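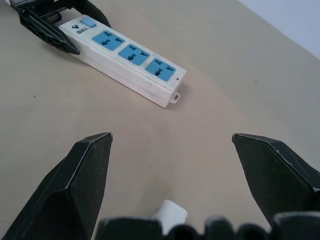 Grilholm Site Automation Project
Progress report to the Dalgleish Fund
08/04/2021

Period covered: from the February report to the date above
Site: Protport repair and testing shop, Grilholm

1. Summary

The two-arm cell on the electrical bench is now in daily use on the first shift. It handles returned power strips and extension leads, picks them up, turns them, holds them for inspection and sorts them into pass, repair and scrap bins. During the period the cell processed 2734 units. Of these, 189 were set aside by the cell for a person to finish, mostly because the arms could not get a secure hold or the cord was tangled.

The work is on schedule except for the second-shift start, which we have moved back. Reasons are in section 4. We are not asking for a change to the total grant, but we are asking to move money between two budget lines, as described in section 6.

No one has lost a job or hours as a result of the project. Three positions have changed in content, and the rest of this report spends more space on those than on the equipment, as the Fund asked after reading our last one.

2. What the cell does now

When we applied, the bench work was done entirely by hand. A technician took a strip from the bin, looked it over, worked the switch, plugged a tester into each socket in turn, wrote the result on a tag and put the strip in the right bin. The job is simple but it is the same set of wrist movements all day, and wrist and thumb complaints were the most common entry in the shop's injury log for the two years before the project.

The cell has taken over the lifting, turning and holding. One arm holds a strip at one end while the other works along it. The Hurura software runs both arms and keeps a record for each unit. Socket testing is done by the cell on strips with a plain straight housing. Strips with an unusual shape, or with sockets facing in more than one direction, still go to a technician.

Work that is not automated, and that we do not plan to automate under this grant:

Opening housings and replacing parts
Any unit with burn marks or exposed wire
Untangling and coiling cords
The final sign-off on repaired units

Final sign-off stays with a qualified technician under our own shop rules. The cell can recommend a pass on a repaired unit but cannot release it.

3. Changes for the people on the bench

Before the project, all three technicians on the electrical bench did the same job. They now rotate through three stations: cell operator, repair, and sign-off. They change station at the meal break and again the next morning, so that everyone spends part of the day on their feet and part of it seated.

The rotation was the technicians' proposal. Our original plan had one person trained as a permanent cell operator. The technicians objected that the other two would be left with only the hardest repairs, and that the bench would stop whenever the operator was out. We agreed and changed the training plan. It cost more in the first weeks and we think it was the right decision.

Each technician has completed 30 hours of training on the cell. The training covers starting and stopping, clearing a jam, teaching the arms a new grip position, and reading the unit log. It does not cover programming, and two of the technicians have asked for that. We would like to offer it in the next period.

Pay was raised one step for all three when they finished training. The raise is permanent and is paid from the shop's operating budget. It does not come out of the grant.

We held private conversations with each technician at the end of the period. The main points were:

Hands and wrists are less sore at the end of the day. All three said this.

Repair work is more interesting but also more tiring, because the easy units no longer come between the hard ones. One technician said that the simple strips used to be a kind of rest. We have lowered the daily repair target in response and will look at it again.

The noise from the compressor is worse than expected at the station nearest the wall. A cover has been ordered.

There was some worry about the unit log. It shows the time of every stop and restart, and the technicians asked if it would be used to judge them. We have put in writing that it will not be used for individual performance review, and the log no longer stores the name of the operator on duty. A copy of the statement is posted at the bench.

4. Problems and delays

Grip on worn housings. Older strips come in scuffed and dusty, and some have been painted or taped by their owners. Early in the period the fingertips slid on these. We slowed the lift, added a light wipe-down before units go into the cell, and set a second grip position closer to the end of the housing. Drops are now uncommon, but the wipe-down adds manual work that was not in the plan. We are looking for a way to do it in batches.

Placement. A strip has to be lying with its sockets up before the test can start. The cell can roll a strip over, but it is slow at it, and for now the operator loads them the right way up. This is a repeated hand movement of the kind we set out to reduce. It is much lighter than the old job, but we do not want it to become permanent. A simple chute is being built in our own shop.

Cords and plugs. A loose cord near the working area can catch on a finger or lie under the housing. Operators now clip the cord before loading. Most of the units set aside for a person in this period had cord problems, and most of those came in before the clips were in use.

Second shift. We planned to start the second shift on the cell during this period. The second-shift lead position was vacant until recently, and we did not want the cell running in the evening without a trained person in charge. Training for the new lead has started. We expect to begin the second shift in the coming period with a short evening run, and to extend it only if the technicians agree that it is working.

5. Safety

There were no injuries at the cell. There was one unplanned stop when an operator reached past the marked line to pick up a fallen tag. The arms stopped as they should. The tag printer was on the wrong side of the line and has been moved.

The outside safety inspection was completed with two minor findings. One was a faded floor marking, since repainted. The other was that the written procedure for clearing a jam did not match what the operators had been taught. The operators' version was better, and the written procedure has been changed to match it.

6. Budget

Spending on equipment is under plan, mainly because we did not need the second set of fingers we had allowed for. Spending on training is over plan, as a result of training all three technicians in place of one.

We request approval to move the unspent equipment money to training. It would cover the current overrun, training for the second-shift lead and the introductory programming course mentioned in section 3. The revised budget sheet is attached as Annex A.

7. Plans for the next period

Install and test the loading chute.
Fit the compressor cover and take new noise readings at all three stations.
Complete training for the second-shift lead and start the short evening run.
Review the repair target with the technicians after they have worked under the lower figure for a full period.
Begin trials with extension leads on reels, which make up a large share of the units still handled only by hand.

We would also welcome a visit from the Fund once the evening run has started. The technicians have asked that any visitors be given time to talk to them without managers in the room, and we support that.

Annex A: Revised budget sheet
Annex B: Statement on use of the unit log
Annex C: Safety inspection findings and responses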